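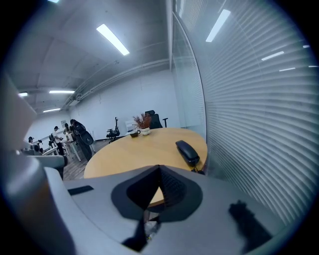

事務所に置く丸テーブルは、角のあるテーブルと比べて何が違うのか。

席の境界が天板の形で決まらない点が違う。四角い天板では辺ごとに席が割り当てられ、角が境目になる。円形の天板には辺も角もないため、椅子の数と向きをその都度変えられる。その代わり、物の置き場所は使う側が決めておく必要がある。

事務所の丸テーブル　天板、電話、椅子の寸法と配置

Trollerauは文具の卸と印刷物の校正を手がける小さな会社で、作業机とは別に、淡い色の木の丸テーブルを使っている。打ち合わせ、短い休憩、電話の応対を同じ卓上で行うため、受話器とコーヒーカップ、花を生けた器が一つの面に同居する。用途の混在は小規模な事務所では珍しくない。本稿では同社の運用を手がかりに、天板の選定、卓上の配置、椅子の収まり、床と手入れの順に整理する。

天板の直径と厚み

同社が採用したのはSistbyの直径900mmの型である。設備を担当するSolène Ferrandによれば、候補にはひと回り大きい型もあったが、奥の壁までの通路を確保できずに外した。直径の検討では天板だけを図面に置いても意味がなく、椅子を引いた状態の外周を描く必要がある。Ferrandは床に養生テープで円を貼り、実際に椅子を引いて通り抜けられるかを確かめた。

天板の厚みは18mm。縁の下側には斜めの面取りがあり、横から見た印象は数値より薄い。この厚みでも、脚を固定する金具の位置が中心に寄りすぎると縁に荷重がかかったときに傾きやすい。円形の天板では、人が立ち上がる際に手をつく位置が一定しない。組み立て後は縁を数か所押し、脚の浮きを確かめてから使い始める。

色は蜂蜜に近い淡い木色を選んだ。濃色の天板は輪染みが目立ちにくい一方、紙の粉や消しゴムのかすが見える。校正紙を広げる同社では後者のほうが支障になる。淡い木色は紙との明度差が小さく、長く見ていても目が疲れにくいという意見が社内にあった。これは個人の感想の範囲にとどまる。

電話をどこに置くか

丸テーブルで最も扱いにくいのは、コードのある機器である。四角い机であれば後端に沿って線を逃がせるが、円形の天板には後端に当たる場所がない。線はどこかで縁を越え、その位置には椅子を入れられなくなる。

同社はコードが縁を越える位置を一つに決め、その下を席にしない方針をとった。受話器を卓上に寝かせて置く場合も、コードの出る側を縁に向け、天板を横断させない。横断させると、カップを引き寄せる手の軌道と交差する。

「線を隠すことは考えませんでした。見えていれば引っかけません」と、営業のRaphaël Guillotは言う。以前は天板の裏に配線を留める樹脂の部品を付けていたが、膝に当たるうえに粘着が弱り、2月に外した。

電話の応対には筆記が伴う。受話器を利き手と反対側で取れる位置に置くのが原則だが、丸テーブルでは座る位置が変わるため、左右の原則が成り立たない。Guillotは、電話を取る人が座る席を固定するほうが早いと考えている。席が決まれば、メモ用紙と筆記具の位置も自動的に決まる。

カップと花器の位置

液体の入った器は、電話と紙から離して置く。円の中心は全員から等距離にあるが、手を伸ばす動作が紙の上を通るため、器の置き場所としては条件が悪い。同社ではカップを奥の縁に寄せ、花器の隣に集めている。器が一か所にまとまっていれば、書類を広げるときに動かす範囲が狭くて済む。

花はドライフラワーにした。選んだのは校正担当のFaustine Jacquetで、橙がかった赤の細い枝ものを小さな白い器に入れている。水を使わないため、倒しても紙への被害がない。枝が上に向かって扇状に広がる種類は、占有する底面積に対して上部の幅が大きい。座った人の視線を遮らない高さに切り、器には重りとして砂を入れる。

ドライフラワーの欠点は落ちる粉と退色である。直射日光の当たる窓際では色が早く抜ける。空調の吹き出しの下では細い枝の先が折れやすい。Jacquetは柔らかい筆で埃を払い、落ちた粉は乾いた布で一方向に集める。濡れた布を先に使うと、粉が木目に入り込む。

椅子の収まり

丸テーブルに合わせる椅子には、執務用の黒い回転椅子をそのまま使っている。来客用の椅子を別に持つと保管場所が要る。キャスター付きの椅子は作業机との間を移動でき、数を増やさずに済む。

ただし肘掛けの高さには注意が要る。肘掛けが天板の下面より高いと、椅子は縁で止まり、通路側に張り出す。円形の縁では左右の肘掛けが当たる位置がずれるため、椅子が斜めを向いたまま止まることも多い。購入前に測るべき寸法は、床から天板下面までの高さと、肘掛けを最も下げたときの上端の高さの2点である。

背もたれの高い椅子は、壁側に入れる。手前に置くと背が視界を塞ぎ、卓上に誰の書類が残っているか、部屋の反対側から確認できない。メッシュの背の椅子は圧迫感が少ないが、上着を掛けると利点が失われる。同社では上着掛けを入口に移した。

床と脚

木の板張りの床では、キャスターの材質が床の傷みを左右する。硬い樹脂の車輪は転がりが軽い反面、砂粒を噛むと筋状の傷を残す。同社は軟質の車輪に交換した。転がり始めの抵抗は増したが、立ち上がった拍子に椅子が後ろへ走ることは減ったという。

テーブルの脚にはPonsのフェルトを貼る。フェルトは埃を含むと硬くなり、やがて紙やすりに近い働きをする。貼り替えの時期は厚みで判断し、端がめくれたものはその場で外す。板の継ぎ目をまたぐ位置に脚を置くと、季節による床の動きでがたつきが出るため、脚の位置は一枚の板の幅に収まるように少しずつ回して探す。

天板の手入れ

同社では天板にDrirnadenの植物油を塗っている。家具の補修を請け負うHashini Thambiahの手順は次のとおりである。

卓上の物をすべて下ろし、乾いた布で粉を除く。
固く絞った布で拭き、完全に乾くまで待つ。
輪染みがあれば、木目に沿って細かい研磨紙を軽くかける。
油を布に取り、中心から縁へ薄く延ばす。
余った油を別の布で拭き取り、一晩置く。

Thambiahは、輪染みの部分だけを強く研磨しないよう求めている。円形の天板は向きを変えて使えるため、局所的なへこみが光の角度によって急に目立つことがある。研磨は染みより広い範囲にかけ、境目をぼかす。油を含んだ布は自然発火のおそれがあるため、水に浸してから廃棄する。

記録の付け方

総務のAlbane Lecomteは、テーブルの使用記録を表計算の一覧に残している。記入するのは使用の目的と、終了時に卓上に残っていた物である。9か月分の行を集めたものが492件になり、直近の集計は5月9日に行われた。残っていた物で最も多かったのは筆記具で、カップがそれに続く。

この結果を受け、筆記具の皿は卓上から最寄りの棚へ移された。カップについては現状のままとしている。片付ける場所が離れていることが原因と見られるが、流しの位置は動かせない。Lecomteは棚に盆を一枚置き、翌月の記録と比べる予定である。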